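Review: Plirkano two-finger gripper and chore simulator

22 September 2019

We wanted to know whether a machine could tidy a room yet. Plirkano sells a gripper and arm along with software that lets you try the same jobs on screen first. Our shop paid 3,000 dollars for the set, and I used it for more than two months.

Setup took an afternoon. The manual is thin on the arm mount and good on everything else. In the simulator you pick a room, drop things in it and drive the gripper to them. Picking a flat print up off the floor is one of the stock jobs, and it's the one I'd try before buying. 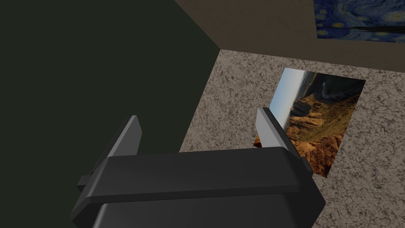
Oteck Shop Automation Group – Equipment Reviews

Boxes and cups are easy. Both fingers close on the sides and the thing comes up. Paper lying flat gives them very little to close on. My best method was to slide the sheet to an edge and pinch it there, and in the middle of a floor there is no edge to use. Morena Caputo tried it with slower finger speeds and did a little better than I did.

The Breathnach set costs 1,850 dollars and has no simulator. Its fingers are thinner, but the arm is weaker and I wouldn't put it on a shop floor.

For sorting parts into bins, the Plirkano is worth the money. For picking up after people at home, I'd wait. Rating: 3 out of 5.

Nattawut Limsakul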